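The Road Past Laladura

My mother sold the house in Arnance to a couple from the city who wanted it for the well. They had never seen a working well. They asked me to come and show them how the pump primed, and I said I would, and then I put it off until January, when they wrote again and said the kitchen tap was coughing.

It was a four-hour drive. I left at six in the morning with a thermos and the box of keys. There were 37 keys in the box. My mother had labeled maybe half of them on bits of masking tape, and the tape had gone brown and the ink had gone with it. One said SHED. One said NOT SHED. The couple had asked for all of them, and I had told them on the phone that most of the locks were gone, but they wanted them anyway.

I stopped for gas in Drekine and ate an egg sandwich in the car. The man at the register asked where I was headed, and when I told him he said they had put down new blacktop out there, the whole stretch from the Huang farm to the church. I said it was about time. He said it had cost more than the church.

When I was a child the road was gravel, and later it was a kind of patched tar that came up on your shoes in the summer. The school bus would not take it. We walked out to the highway, my brother and I, 701 steps from our gate to the Huang mailbox. He counted them every day one year and would not let me talk while he did it. If I talked he went back to the gate and started over, and twice we missed the bus because of it. My father said he would drive us the next time and then he didn't, and we spent a morning sitting on the mailbox post throwing stones at a can.

The Huangs had geese. My brother was afraid of them and I pretended to be, so he would not feel bad. I have never told him that.

I came over the hill before ten and turned off the highway.

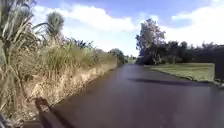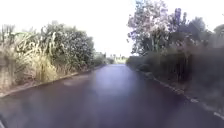
I drove it slowly. The car made almost no noise and I kept waiting for the place where the tar used to dip, where the creek came under in a pipe, but they had leveled it, and I was past the creek before I knew it. At Laladura, which was never anything but a name on a board and two houses, I pulled over and drank the last of the coffee. Then I went on to the house.

The couple came out to meet me. They were younger than they had sounded. She had on my mother's gardening boots, which had been left in the back hall, and she saw me look at them and started to apologize. I told her to keep them. They were good boots and my mother's feet had swollen so much in the last few years that she couldn't get them on.

We went down to the pump. It sits in a pit behind the house with a lid over it, and the lid weighs 200 pounds, or that was what my father always said. The husband lifted it by himself. I stood there holding the flashlight. All those years I had thought of it as something that took two men and a pry bar.

I showed them the valve and the plug. You close the valve, you take out the plug, you pour water in until it stands at the top, and you put the plug back and turn on the switch. If it doesn't catch you do it again. She wrote it down in a notebook. He asked how much water and I said until it's full, and he asked how much that was, and I said I had never measured it. My father used the blue pitcher. I looked around for the pitcher, as if it would be there.

They had a saucepan. It took three of them. The pump caught on the second try and the gauge went up past 30 and stayed there, and we all stood and watched it a while longer than we needed to.

Afterward they gave me soup. They had taken out the wall between the kitchen and the dining room, and the table was where the wall had been. I could tell I was sitting about where the telephone used to hang. The spot on the floor where my mother stood to talk on it had always been worn, and I moved my foot around under the table to find it, but they had sanded the boards.

"Is it strange?" the wife asked me.

I said it was brighter.

I gave them the box of keys. She tipped them out on the table and went through them one at a time, reading the tape. When she got to NOT SHED she laughed and asked what it opened. I said I didn't know. The husband took it and went around the house with it, trying everything. We could hear him going from room to room. He tried the cellar and the attic hatch and the cupboard under the stairs. He was gone for some time, and when he came back he had cobwebs on his sleeve and he put the key down by my bowl.

"Nothing," he said.

I told him to hang on to it. He said no, I should have it, and he seemed to mean it, so I put it in my coat.

I called my brother from the car before I left. He was at work and there was a machine going behind him. I told him they had paved the road all the way through. He asked if the mailbox was still there. I said it was a new one, a plastic one, but in the same place.

"Did you walk it?" he said.

I said I hadn't.

There was a pause, and the machine stopped, and he said it would come out different now anyway, with longer legs. I said I supposed it would. He asked about the pump, and I told him about the lid, and he didn't believe me. He made me say it twice.

Then I drove up as far as the gate and turned off the engine. It was a quarter past two. I got out and locked the car, and put my back against the gatepost the way he used to, and started.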